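What the second bench cost, and what I'd put in the budget next time

9/20/20

I have put off writing this up because the spreadsheet was a mess. It is less of a mess now, so this is the money side of the second bench, for the few people who asked after the last post.

The first bench was bought in a hurry at the end of a financial year, and it showed. We spent nearly all of it on the grippers and then found we had no proper table, no stands and one power board. For the second bench I wanted to do it in the other order: work out the job, then the furniture, then the wiring, and only then the hand-held parts. That mostly happened.

The job is simple enough to describe. A person sits at the bench with a gripper in each hand and handles ordinary objects on a flat surface. The movements get recorded and are used later to teach a pair of arms to do the same thing. We don't have the arms yet. They are in next year's plan, and a good part of the point of doing it this way is that we can get on with the recording before the big purchase is approved.

The budget

I asked for enough to cover the bench and a small reserve. What we spent, not counting the grippers, came to $2,309. That covers the framing, the table, stands, curtains, cables, lighting and the first lot of objects. I had the framing down as the largest line and it was, but the cables came second, and I had barely allowed for them.

I got prices for the framing from two suppliers. Stalteo was cheaper per metre but charged for every cut, and their brackets were sold separately. Hailu quoted a higher figure with the cutting and brackets included. Once I added it all up there was very little between them, and I went with Hailu for the shorter lead time. If you have your own saw and someone who can cut square, Stalteo is probably the better buy. We have a saw.

Freight is worth its own line. Long lengths of rail go as oversize, and the charge doesn't appear until the last page of the order. I now ask for it in writing before I compare anything.

The table

The table is wood, and secondhand. I looked at new workbenches and the ones in the right size were all either too high to sit at or had a shelf underneath where your knees need to go. A plain table was a fraction of the price and I could measure it before I paid. Check the height with the chair you are going to use. I checked it with a different chair and had to go back and swap chairs.

On top of it we put a white board. I had costed a mat instead, but the mat we tried on the first bench curled at the corners and small things caught on it. The board lies flat and can be wiped down. It can also be lifted off and replaced, so I have put a spare in the plan. Buy the spare at the same time. The next batch may not be the same white, and then you have two colours of background to worry about.

The grippers

These came out of a different pot of money, which made the paperwork slower. We have two types, and I would like to say that was a decision. The first design, which we call Iron, was already in the cupboard from an earlier project. The other came from Grarkel, who make small runs and will sell you a single one. Using what we had saved us the price of a full set, and it cost us some time in adjusting to two shapes in the hand.

For anyone planning from scratch I would buy matching ones. Spares are the reason. With two designs you need two sets of jaws, two sets of screws and two people to email when something breaks. I have allowed for four spare sets of jaws next year, and if the designs matched I think I could have halved that.
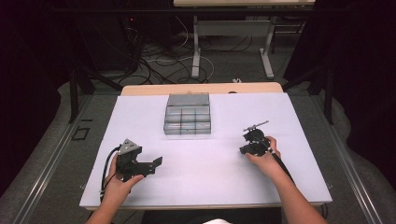 Both grippers over the board, with one of the divided boxes.

The objects are the part everyone underestimates, me included. I had written "misc. household items" in the proposal with a token amount beside it. You need more than you think, and they need to be things you can buy again. Our rule now is that anything that goes on the board has to be a stocked line somewhere local. Clear boxes with compartments have been good value. They're cheap, they stack in the cupboard, and there's plenty to do with one - lids, small parts, sorting, moving the whole thing from one side to the other. Clear plastic is also a fair test for the recording, so I didn't mind buying several.

Cables

I said cables came second. Each gripper has its own, and then there is everything behind the bench. My original list had the leads that came in the boxes and nothing else. None of those were long enough to run where we wanted them. We bought longer ones, then some extensions, then a second power board, and each was a separate small order with its own delivery fee. I would have saved a fair bit by taping string along the route first and measuring it.

I did not budget for cable trunking and I should have. There is a quote for it in the new plan. It is a dull thing to ask for money for, but a lead across carpet gets stepped on, and connectors aren't free.

Curtains and light

The curtains were a late addition. On the first bench the light changed through the day, and the recordings from before lunch looked different from the ones after. Blinds for the whole room were priced and the number was silly. Dark curtains close in to the bench cost far less and can be moved if we lose the room. I bought the heavier fabric. It cost more per metre and I think it was worth it.

For light, spend the money over the work surface and leave the rest of the room alone.

Storage

I got this one wrong. I priced computers and drives for one bench and assumed the second would share. Recording at full rate fills a drive quickly. My working number for the plan is 768 GB for a busy fortnight across both benches, and then the same again for the backup copy. If you are writing a proposal, put storage as a yearly cost and not as a one-off. Ours was turned down the first time because it looked like we were asking twice for the same thing.

People's time

We plan on sessions of 50 minutes with a proper break between them. Holding a gripper in each hand is tiring in the forearms, more so with the heavier one, and the quality of the work drops off before the person notices. So when I work out how much recording we can get from a bench in a week, I use the sessions and not the opening hours. The first plan used opening hours and we were behind by the second week.

It also means that a second bench doesn't double anything unless there is a second person to sit at it. I put this to the group before we ordered and we agreed to stagger the shifts. It has been fine so far, though school holidays at the end of September may test it.

What is in next year's plan

The arms, obviously, as one line with the mounting hardware included. I have asked both suppliers for the mounting as part of the quote, having been caught before. Then trunking, spare jaws, the spare board, more boxes, storage for the year, and a better chair. I have also kept back a reserve for freight.

I left out a third bench. There was some interest in it, but the floor space isn't there without moving the other tables, and I would sooner see the two we have used properly through to the end of the year.

If anyone wants the spreadsheet, leave a comment with an email address and I'll send a copy with the supplier discounts taken out. The freight column has been fixed since the version I sent around in the winter, so please delete that one.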